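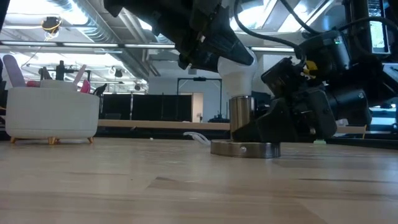 Does a second view from the wrist help a policy place a cup on a target it can't see well from the fixed camera?

On our data it helped most when the gripper itself blocked the fixed camera's view of the contact, and it made little difference the rest of the time. The comparison and its limits are set out further down.

Skellik: cup and disc placement data

Skellik is a set of teleoperated robot recordings made for one narrow question: how much a policy relies on each camera during the last few inches of a placement. The object is a short stainless steel cylinder and the target is a flat, round metal disc. Both are shiny, and we picked them for that. Reflections on the cylinder change as the arm moves, and models trained on matte blocks tend to do badly with it.

Release date: Thursday, October 17, 2019
Maintainer: Ardalan Akbari
Data checks and baselines: Busisiwe Coetzee
Version: 4

Contents

The release holds 3352 episodes. Each episode is one attempt, from the start pose to the point where the operator ended the recording. Failed attempts are kept and labeled. An episode folder contains:

fixed/ – color frames from the fixed camera
wrist/ – color frames from the wrist camera
state.csv – joint positions, gripper opening, timestamps
action.csv – commands sent by the operator
label.txt – outcome code and operator note, if any

Frames from the two cameras are matched by nearest timestamp. They are not hardware synced. If your method needs tight timing, use the raw timestamps in state.csv and do your own matching. The frame index is a convenience and drifts a little on long episodes.

Outcome codes

placed: cylinder upright on the disc, gripper open and clear
edge: cylinder upright but overhanging the rim of the disc
tipped: cylinder on its side at the end of the episode
dropped: cylinder released before reaching the disc
aborted: operator stopped for any other reason

Labels were entered by the operator and checked by a second person working from the video. Where the two disagreed, the second label was kept and the first was moved to the note field. The line between "placed" and "edge" is a judgment call in some episodes, and we would not build a fine-grained metric on it.

Setup

Recording took place on a pale wooden tabletop in a large shared workspace with fluorescent strip lighting. We left the room as it was. Other items stay on the table in many episodes, including a white basket on three short legs with pink things sticking out of it, and the background has partition panels, a doorway and other equipment. Cropping to the table removes some of this but also cuts off the upper part of the arm, so we ship full frames.

The fixed camera sits low. The tabletop is seen almost edge-on, which makes depth along the table hard to read from that view alone. This was a deliberate choice, and a higher camera would make the task easier.

Collection was run with Grurnell, our in-house teleoperation tool. Export to the folder layout above was done with the Grustarach scripts in tools/. You don't need either one to read the data.

Method and baselines

We trained the same behavior cloning model under three input settings: fixed camera only, wrist camera only, and both. The encoder, action head and training length were held the same. For the two-camera setting, features are joined before the action head with no extra fusion layer. A training run uses 2000 episodes, drawn once and listed in splits/train.txt. We repeated each setting with 6 random seeds.

Using both cameras gave the best placement results. Wrist only came second and lost most of its ground early, during the approach, where the disc is often out of view. Fixed only did well on the approach and poorly on release. Many of its failures were "edge" outcomes, with the cylinder let go too near the rim.

We also masked one camera at test time in the two-camera model. Masking the wrist view hurt more during release than during approach – as expected – but the size of the gap varied a lot between seeds. Per-seed tables are in results/. Please read those before quoting an average.

Known problems

Episodes recorded in September used an older gripper calibration. The opening values are offset and are flagged in state.csv.

Glare from the ceiling lights washes out the upper part of many fixed camera frames.

There is one cylinder and one disc. Nothing here supports a claim about shiny objects in general.

Loading

Run tools/check.py on the download first, then tools/load.py with the path to a split file. The Rampersad loader also works if you set its camera list to fixed and wrist, in that order.

Send corrections to labels through the issue tracker with the episode number and the code you think it should have.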